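Rukthorpe Residents Board > Home and Household > Laundry and Cleaning

Topic: Pop-up mesh laundry baskets, are they any good or just cheap?

greyslate_77
My sister swears by these pop-up mesh hampers and keeps telling me to bin my old wicker one. I've looked at a few and I'm not convinced. They weigh nothing, they're a bit of net on a wire, and they cost less than a takeaway. How is that meant to last in a house with two teenagers? Has anyone had one for longer than a few months?

pegbag
Had one for years. Still going. It's a basket, it holds socks.

Lachlan MacLeish
I'd be careful with "years". I've been through 2 of them. The first went at the seam where the handle joins, the second sprang out of shape and never stood straight again. It leaned against the wall like it was waiting for a bus. Mesh was fine both times. It's the handles and the hoop you want to look at.

greyslate_77
That's what I suspected. Did you carry them full?

Lachlan MacLeish
Of course I carried them full, what else would I do with a laundry basket? Up and down a flight of stairs, jeans and towels mostly.

pegbag
Well there you go. Towels. Mine stays in the bedroom and I take an armful out at a time.

Lachlan MacLeish
Then the handles are decoration.

tinroof
Wicker snags everything. I lost a good jumper to a wicker hamper and I'd take a floppy net one over that any day. Also you can fold it flat when you've got people staying.

greyslate_77
Fold it flat, yes, I've seen the packaging. "Folds flat in seconds." Can anyone here fold one flat in seconds? My sister needed a video and a lie down.

tinroof
You push the top hoop down and twist. Takes a couple of goes to learn. I'd say it's easier than a pop-up tent, though that's not saying much.

Teguh Pasaribu
I've got a Gandaris one. Decent enough. The label says it holds 6 kilos, and I would not put 6 kilos in it. Half that and the sides start to bulge. The thing I do like is that the air gets through. We had a solid plastic tub with a lid before and gym kit left in there until Wednesday was a crime.

Lachlan MacLeish
The air thing gets repeated a lot. If you heap the clothes in tight the ones in the middle get no air whatever the sides are made of. Mesh helps the outside inch.

Teguh Pasaribu
Possibly, but my nose says there's a difference.

greyslate_77
Noses aren't evidence. I read a shopping page claiming some 2,000 happy customers for the Levchenko one, and when I scrolled down half the reviews were for a shoe rack.

pegbag
You're putting a lot of work into a cheap basket.

greyslate_77
I put a lot of work into not buying things twice.

tinroof
Does the colour matter to anyone? I only ask as the white ones look filthy quickly. The pale green ones hide it a bit better, I think, and you can see at a glance what's in there. Round is better than square as well. The square ones collapse at the corners.

Lachlan MacLeish
Disagree on round. Round wastes the corner of the room. I'll give you that it stands up better, for the first month.

Teguh Pasaribu
Pale green round one, the sort tinroof means:

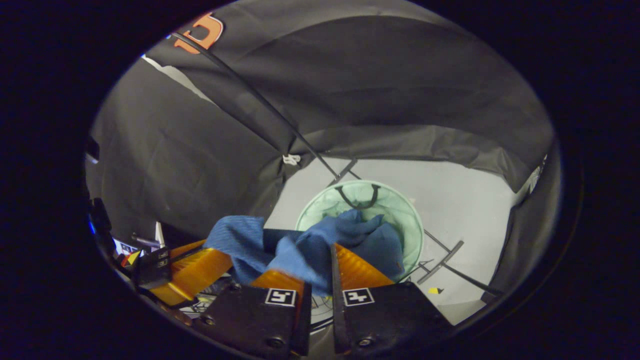

Mint mesh pop-up with the black strap handle, blue knit going in.

greyslate_77
Thanks, that's more use than the shop photos. So the handle is just a loop of strap at the rim. That's the bit Lachlan's went at, isn't it?

Lachlan MacLeish
Same idea, yes. Can't tell from that how it's stitched. If it's one row of thread, walk away. If it's a stitched box with a cross in it you've got a chance.

tinroof
Look at how that blue thing is half over the front rim, though. That's every laundry basket in my house. You can buy the best hamper in the country and people will still leave a sleeve hanging out.

pegbag
At least it's made it as far as the basket. My lot aim for the floor next to it.

greyslate_77
My worry with things draped over the side is whether it drags the rim down. A heavy wet towel over one edge and I can picture the whole lot going over.

Teguh Pasaribu
Wet towels shouldn't be going in any basket. Hang them up first.

greyslate_77
Tell that to two teenagers.

Lachlan MacLeish
If you do go for one, Wondoteck do a version with a stiffer hoop. It costs more and I haven't tried it, so don't take that as a recommendation. I've gone back to a canvas bag on a frame — ugly, but I can lift it.

greyslate_77
Right. I'm going to get one cheap one, keep it upstairs for light stuff only, and hang on to the wicker for towels. I'll report back in March if it's still standing.

tinroof
Line the wicker with an old pillowcase and it won't eat your jumpers.

pegbag
Mine's still going, by the way.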